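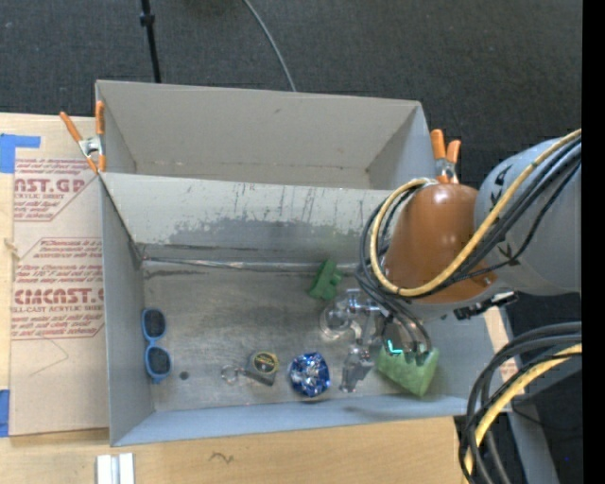

Odds and ends in the grey bin, orange clamps still on.

Sunday evening thread, as I've been meaning to talk about the small stuff for ages. Everyone has a drawer of it, don't they? Ours lives in two old grey bins, scuffed to bits, and I'm ever so fond of them.

The little sunglasses with the pale blue frame are my favourite — Solange says they'd suit me.

I've a soft spot for the tape measure keyring too. Harpreet wants one for his shed keys.

No idea yet where the shiny blue thing should live. Suggestions welcome, and the green toy needs a name!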